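Besau Laundry Symbols Table: README

Version 2, 12th June

Contents

Besau is a table of textile care labels transcribed from garments sold in the Daromari shops. Each row is one label. The table holds 293 rows and was typed by hand from the sewn-in tags, then checked a second time against the same tags.

Files

labels.csv: the main table, UTF-8, comma separated, with a header row.
symbols.csv: the short codes used in the wash, bleach, dry, iron and clean columns.
changes.txt: corrections made after version 1.

Columns in labels.csv

id: whole number, never reused. Gaps are rows withdrawn in August.
fibre: fibre content in the order printed on the tag, with percentages. Spelling follows the tag, so "elastane" and "spandex" both occur.
wash: maximum temperature in degrees Celsius, or HAND, or NO.
bars: number of bars under the wash tub symbol, 0 to 2.
bleach: ANY, OXY or NO.
dry: tumble drying code, with the number of dots where printed.
iron: number of dots, or NO.
clean: letter in the professional cleaning circle.
text: any wording on the tag, first language only, cut at 200 characters.

Missing values

An empty cell means the symbol was absent from the tag. The value UNREAD means a symbol was present but too faded to make out. These two should not be merged: absent symbols are common on older stock and follow the maker, while UNREAD follows the age of the garment.

Known problems

Rows from the maker Baert carry two tags that sometimes disagree. The tag at the side seam was used.
Percentages in the fibre column do not always add up to 100. They are left as printed.
Spin speed is recorded only where the text gives it. The highest value is 900.
Trimmings and linings are not listed separately.
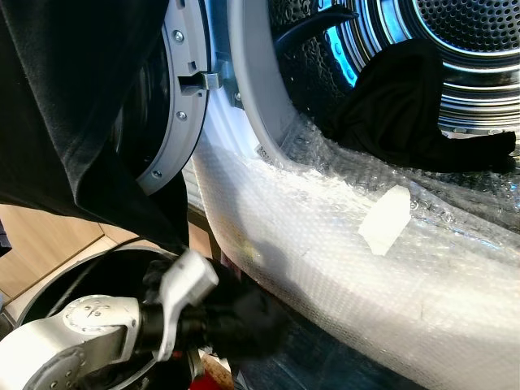

Licence and citation

The table may be copied and changed for any purpose, provided the source is named. Cite as: Werkamia, Besau Laundry Symbols Table, version 2. Corrections should quote the row id and the column name.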